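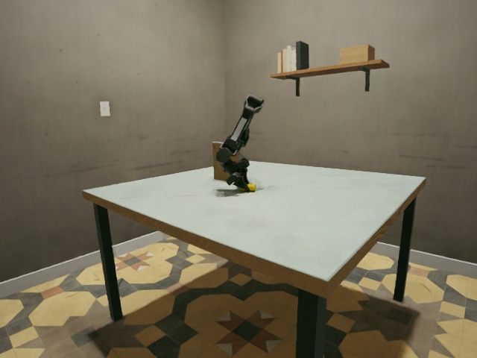

Fri 21 June

Longest day of the year (or near enough) and I spent nearly all of it outside, and I am so happy and so sore! Up at five because the birds were at it and the light was already coming through the curtains. I made a thermos of coffee, packed two cheese rolls and the last of the cherries, and got the early bus out to Torgate before I could talk myself out of it.

I've wanted to do the ridge walk from Torgate over to Anero ever since December, when I found the old map at the library sale. It was snowing that week and I had it spread over the bed every night, following the dotted line with my finger. And now I've walked it!

The first hour is all uphill through beech woods, and it was lovely and cool in there. Wild strawberries the whole way along the bank, tiny ones, warm wherever the sun got in. I ate so many that my fingers went pink. Then you come out of the trees and the wind hits you and there's the whole valley, with the river looping about at the bottom and the hay half cut. I stood there grinning like a fool. A man going the other way with a spaniel said "good one today," and it really was.

The cairn at the top has a painted board that says 2171, in feet I suppose, and somebody had left a little tin with a notebook in it for people to sign. I wrote my initials and "cherries at the top, perfect." Ate them too, and spat the stones as far as I could. Saw a kestrel hanging below me, which I have never seen before, the back of one I mean. It's the most gorgeous rusty color!

Going down was harder on the knees. I missed the turn by the sheepfold and ended up in somebody's nettles, so my left shin is all bumps tonight. But then I'd never have found the stream with the flat stones, and I sat with my feet in it for a good half hour. So cold it made my teeth ache. Must remember that spot, it's below the second gate, by the leaning ash.

Got into Anero around 3, red in the face and starving. The bakery called Oprea was still open and I had a walnut pastry the size of my hand and then went straight back in for another one. Best thing I've eaten all year. I bought a seeded loaf to bring home and had picked a corner off it before the bus came.

Bath, clean pajamas, beans on toast with the Oprea bread. It's past nine and still light enough to write this at the window, with the swifts screaming over the roofs.

Next I want to do the long one, out to Skornari, 21 miles if you take the lake path. I'd need better socks and probably a night somewhere. Must look up the buses in the morning, and put something on this shin.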